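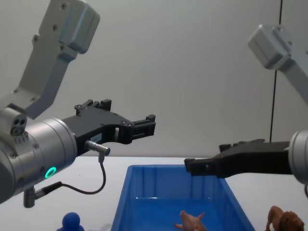
Blue bin, white table, an arm on either side.

OK so I went to the auditor confirmation hearing at the Motaung County building and I have thoughts. Long thread, mute me if you need to, I won't be offended.

Quick catch-up for anybody who doesn't live here (lucky you). The county auditor quit in May, halfway through the term, so the county board gets to pick a replacement. They picked. Then they have to hold a public hearing on the pick before they vote.

The pick used to do consulting work for Stesus. Stesus runs our parking meters. The auditor audits the parking meter contract. You see where this is going.

Now, I don't think having had a job before makes you a crook! People work places. I just want somebody to ask about it out loud, into a microphone, and get an answer I can repeat to my sister.

So the documents. The board dropped the nominee's file on the county site the night before the hearing, after 9 p.m. Want to guess how many pages? 726. I stayed up. I did not finish.

And they were scanned sideways. A lot of them anyway. I was lying on the couch with the laptop turned on its end like I was reading a menu in bed.

What I did find: invoices to Stesus, with the description column blacked out. Dates are there, totals are there, and then a fat black stripe where it would say what the work was. One of the board members asked about that first thing, credit where due. 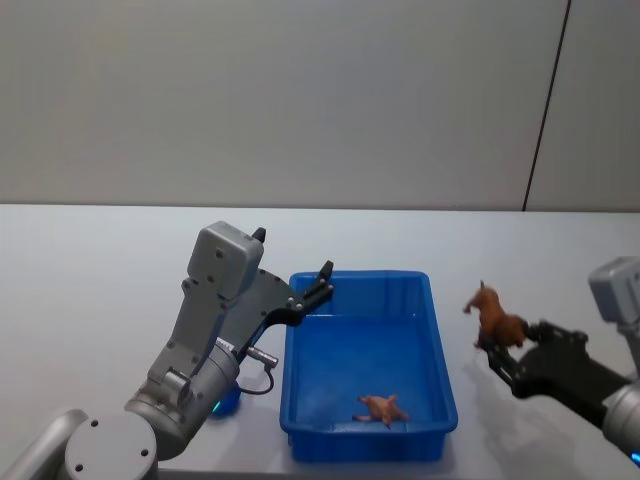

The answer was that the work was "general advice on process." The board member asked general advice on what process. The answer was that it varied. I wrote that down word for word because I knew I'd get home and think I'd made it up.

Then the chair said we were short on time. We'd been going maybe twenty minutes?? The resolution honoring the Flemwood marching band took longer than that, and I love the marching band, my kid was in it.

Public comment! You sign up at the little table by the door and you get 3 minutes. Almost 30 of us signed up, and the line for the mic went out into the hallway past the vending machine.

It was a pretty good mix. Some folks were very much for the nominee, and they made decent points. Knows the books, has done the job in another county, would start right away. One woman said the office has been answering phones with a recording since spring and she just wants a human in there. Fair.

A guy in a Flemwood Little League jacket asked if the nominee would stay out of the Stesus audit, yes or no. He got applause. The chair told us not to applaud. We got told that a lot.

The thing about public comment is the nominee doesn't have to answer any of it. So he asked his yes or no question, and everybody looked at the nominee, and the nominee looked at a folder, and the clerk called the next name. Awful. I'd put it on a loop in civics class.

My turn came and I had a whole page typed up and I skipped half of it, my hands were going like crazy. Mostly I asked them to lift the black stripes and hold the vote until people had time to read. That's my entire position. I never even said vote no.

For the people messaging me that the stream was down: yes, I heard. The county uses Tindix for it and apparently it froze right as questions started and came back for the band. I'm not saying anything. I'm just telling you the order it happened in.

(The clerk's office says the full audio will go up. I'll link it when it does. Please be nice to the clerk's office, they've been great to me every time I've called, and I call too much.)

So where it landed: the board did NOT vote. A member moved to push it to the next meeting, somebody seconded before the chair got his pen down, and it passed with 2 against. I did a tiny fist under my coat.

Before then they want a written answer from the nominee about Stesus and about stepping back from that contract. The answer is supposed to be posted with the agenda. Rightside up would be nice.

If you live in Motaung County and you care either way, email the board. All of them, not only yours, it's the same address list on the contact page. Put "auditor hearing" in the subject line so it goes in the packet.

And sign-up for comment opens half an hour before the meeting, so come early if you want to talk. Bring a sweater, that room is freezing.

Going to bed. Replies open, I'll get to them after work tomorrow.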